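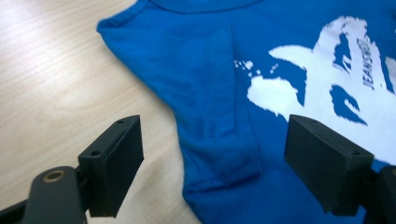 파란 티셔츠와 검은 집게 패드. 목선은 사진 맨 위에 걸려 있고 아래쪽은 구깃구깃.

스레드 > 설비·자동화 > 의류 작업대 예산 짜기

드디어 장비 예산안 초안을 올렸어요! 헌옷 분류하고 개는 라인에 그리퍼를 들이는 건데, 몇 달 동안 견적서만 들여다보다가 이제야 표 한 장이 됐습니다. 까먹기 전에 쭉 써 둘게요. 비슷한 규모에서 고민하는 분 있으면 참고하시고, 더 잘 아시는 분은 제발 훈수 좀 두세요.

우리는 Skirkton이라는 작은 의류 재사용 업체고 저는 작업장 운영이랑 구매를 같이 봅니다. 티셔츠가 압도적으로 많이 들어와요. 그래서 첫 장비의 기준도 그냥 티셔츠로 잡았습니다. 청바지, 패딩, 니트까지 다 되는 걸 찾다가는 올해 안에 못 사요.

처음에 제가 한 실수부터. 로봇팔 가격부터 검색했어요. 팔이 제일 커 보이고 제일 비싸 보이잖아요. 그런데 견적을 받아 보니까 우리 일에서 속 썩이는 건 죄다 손끝이더라고요. 패드, 패드 고정 방식, 패드 교체 주기. 엑셀에 이 항목이 아예 없었습니다 ㅋㅋ

그래서 순서를 뒤집었어요. 손으로 쥐고 쓰는 그리퍼를 먼저 사서 사람이 직접 옷을 잡아 보고, 어떤 패드가 맞는지 정한 다음에 팔을 산다. Rosario Vitale가 낸 아이디어인데 듣자마자 무릎을 쳤습니다. 팔에 돈 묶이기 전에 제일 불확실한 부분부터 만져 보는 거니까요.

맨 위 사진이 그 작업이에요. JEANSWEST라고 적힌 파란 면 티인데 흰 프린트가 꽤 큽니다. 작업대는 밝은 나무 상판이고요. 저 패드 사이에 옷감이 살짝 모여 있는 부분, 저는 저런 데만 보면 설레요. 옷감은 잡을 데가 있어야 잡거든요.

여기서 나온 구매 질문 하나. 프린트 있는 면이랑 맨 천이랑 같은 패드로 갈 거냐? 프린트 자리는 손으로만 만져 봐도 느낌이 다르잖아요. 견적 요청서에 "프린트 면과 무지 면에서 각각 시연할 것"이라고 써 넣었더니 업체 반응이 확 갈렸습니다. 바로 해 보겠다는 곳도 있고 답이 점점 느려지는 곳도 있고.

공유 4 · 댓글 14

업체 얘기. 세 군데랑 얘기했고 이름은 Zikgate, Fiore, Wovonix입니다. 어디가 최고다 이런 말은 못 해요. 우리 조건에서 어땠는지만 적을게요.

Zikgate는 견적서가 제일 친절했어요. 본체, 패드, 나사류, 케이블, 교육비가 줄마다 나뉘어 있어서 그대로 예산표에 옮겨 붙일 수 있었습니다. 이게 얼마나 고마운 일인지 견적서 많이 받아 본 분은 아실 거예요. 아쉬운 건 납기. 14주를 부르더라고요. 7월에 발주하면 가을 성수기 한복판에 물건이 옵니다.

Fiore는 통화가 정말 즐거웠어요. 담당자분이 옷감 얘기를 너무 좋아하셔서 예정보다 한참 길어졌습니다. 대신 견적이 "일체형 패키지" 한 줄이었어요. 내역을 다시 달라고 했고, 다시 온 파일에도 큰 덩어리 두 개뿐이라 또 부탁드린 상태입니다. 물건은 마음에 들어요. 표에 넣을 수가 없어서 그렇지.

Wovonix는 대여를 먼저 제안했습니다. 한 달 단위로 빌리고, 구매로 넘어가면 대여료 일부를 빼 준대요. 우리처럼 처음 해 보는 데는 솔깃하죠. 계약서에서 볼 건 소모품이 대여료에 들어가느냐였는데 패드는 별도였습니다. 저는 이걸 두 번째 읽을 때야 발견했어요. 소모품 조항은 꼭 따로 출력해서 형광펜 들고 읽으세요!!

돈 얘기도 해야죠. 1단계 상한은 931만 원으로 잡았습니다. 숫자가 왜 이렇게 애매하냐면, 올해 설비비에서 컨베이어 벨트 수리비를 빼고 남은 금액이 딱 그만큼이에요. 멋진 산출 근거 같은 거 없습니다. 남은 돈이 먼저 있고 계획이 거기 맞춰졌어요.

그 안에 들어가는 것: 손에 쥐는 그리퍼 본체, 여분 패드, 작업대 조명, 카메라와 거치대, 기록용 저장장치, 직원 교육 시간. 마지막 항목은 Eleni Obradović가 넣으라고 해서 넣었어요. 원래는 "틈틈이 하면 되겠지" 하고 빼 뒀거든요. 틈틈이 하는 사람 시급은 어디서 나오냐고 묻는데 할 말이 없었습니다.

교육 시간을 넣으니까 표가 갑자기 현실적으로 변했어요. 장비 수량을 하나 줄였고요. 처음엔 속이 쓰렸는데, 쓸 사람이 없는 장비를 선반에 올려 두는 것보다는 훨씬 낫죠.

여분 패드는 4세트. 더 많이 사면 단가가 내려가는데 안 내려가는 쪽을 골랐어요. 아직 어떤 패드로 정착할지 모르는데 한 종류를 잔뜩 쟁이면 그게 다 재고입니다. 할인율 보고 손이 근질근질했던 건 인정합니다.

패드 관련해서 요청서에 추가한 문장들 그대로 옮겨 볼게요.
- 패드만 따로 구매할 수 있는지, 최소 주문 수량은 몇인지
- 교체할 때 필요한 공구와 나사 규격
- 나사산이 상했을 때 본체 전체를 바꿔야 하는지
- 단종될 경우 얼마나 미리 알려 주는지

세 번째가 제일 쓸모 있었어요. 사진 왼쪽을 보면 검은 팔 부분에 황동색 나사 인서트가 하나 박혀 있죠. 저런 자리가 망가졌을 때 인서트만 갈 수 있느냐, 아니면 부품째 사야 하느냐에 따라 유지비 칸이 달라집니다. 도면만 볼 땐 생각도 못 한 질문이라 물건을 눈앞에 두고 보는 게 이렇게 좋구나 했어요.

공유 14 · 댓글 4

댓글로 "그냥 진공 흡착 쓰면 안 되나요?" 물어보신 분! 저도 그거부터 봤습니다. 면 티는 공기가 술술 통해서 우리 예산에서 감당할 펌프로는 자신이 없었어요. 소음도 걱정이고요. 비닐 포장된 옷을 다루는 곳이라면 얘기가 다를 것 같아요. 혹시 면에 써 보신 분 있으면 모델 말고 소음 수준이라도 알려 주세요.

"상판은 안 바꾸세요?"도 나왔는데, 이게 은근히 큰 고민이에요. 밝은 나무 상판이 파란 옷이랑은 대비가 참 좋거든요. 그런데 조명이 비치는 자리는 하얗게 떠요. 사진에도 왼쪽 위가 좀 그렇죠. 흰 티, 아이보리 티가 저 자리에 놓이면 카메라가 가장자리를 잘 볼 수 있을지 모르겠습니다.

그래서 무광 매트를 예산표에 한 줄 넣었습니다. 상판 교체 견적도 받긴 받았는데 매트 한 장이랑 비교하니 게임이 안 돼요. 일단 매트 깔고, 안 되면 그때 상판. 비싼 쪽을 나중으로 미루는 계획은 세울 때마다 기분이 좋습니다.

조명은 Rosario랑 의견이 갈려요. 저는 지금처럼 위에서 고르게 퍼지는 빛이면 충분하다고 보고, Rosario는 옆에서 비추는 걸 하나 더 달자는 쪽. 주름에 그림자가 져야 접힌 데를 찾기 쉽다는 거죠. 일리가 있어서 스탠드 하나를 빌려다 해 보기로 했어요. 구매 항목에는 물음표 달아 뒀고요.

예산표 양식도 많이들 물어보셔서. 칸은 이렇게 나눴어요. 품목, 누가 쓰는지, 언제까지 필요한지, 살 때 드는 돈, 매달 드는 돈, 없으면 어떻게 할 건지. 마지막 칸 추천합니다. 채우다 보면 꼭 필요하지 않은 게 저절로 드러나요. 저는 전용 보관함이 거기서 탈락했습니다. 없으면? 서랍에 넣는다. 끝.

매달 드는 돈 칸에 빠뜨리기 쉬운 것도 적을게요. 저장 공간. 작업 영상이랑 기록이 쌓이는 속도를 너무 얕봤어요. 시험 삼아 오전 작업만 모아 봤는데 벌써 외장 드라이브 용량이 눈에 띄게 줄어서 급히 한 줄 추가. 보관 기간도 안 정하고 있었더라고요. 이건 Eleni가 초안을 쓰는 중입니다.

2단계, 그러니까 로봇팔은 아직 금액을 안 적었어요. 일부러 비워 뒀습니다. 대표님은 대략이라도 숫자를 원하셨는데, 한번 적힌 숫자는 다음 회의부터 확정 예산처럼 돌아다니잖아요. 대신 2단계로 넘어갈 조건을 적었어요. 패드 종류가 정해졌는지, 교체를 직원 아무나 할 수 있는지, 소매가 겹친 티를 어떻게 다룰지 방법이 있는지.

소매! 이거 진짜 어려워요. 몸판은 넓어서 어떻게든 되는데 소매는 둥글게 말리고 밑으로 깔리고 제멋대로입니다. Fiore 담당자분이랑 제일 오래 떠든 주제도 소매였어요. 시연 조건에 소매 항목을 넣은 뒤로는 업체랑 대화가 훨씬 구체적으로 바뀌었고요. 각자 자기네 소매에 해당하는 까다로운 부분을 요청서에 꼭 넣어 보세요.

지금 마음은 Wovonix 대여로 시작해서 Zikgate 구매 쪽으로 기울어 있어요. 대여 기간에 패드를 고르고 그사이 납기를 기다리는 식으로요. 문제는 둘의 패드가 호환되느냐인데 양쪽에 체결부 치수를 요청해 놨습니다. 안 맞으면 이 계획은 처음부터 다시 짜야 하고, 그럼 Fiore가 내역서를 보내 주느냐에 많은 게 달려요.

작업장 분위기도 조금 전하자면, 생각보다 다들 좋아합니다. 점심 지나고 오후 4시쯤 되면 누가 시키지도 않았는데 작업대 쪽에 모여서 자기도 한번 잡아 보겠다고 해요. 손 큰 사람이 잡을 때랑 손 작은 사람이 잡을 때랑 각도가 달라서, 손잡이 굵기도 요청서에 들어갔습니다. 카탈로그만 보고 샀으면 절대 몰랐을 항목이에요.

치수 답장 오면 이 아래에 이어서 쓸게요. 혹시 패드를 직접 깎거나 뽑아서 쓰는 분 계시면 재료비랑 수명 좀 알려 주세요. 예산표에 "자체 제작" 칸을 만들어 놨는데 아직 텅 비어 있습니다!

공유 4 · 댓글 4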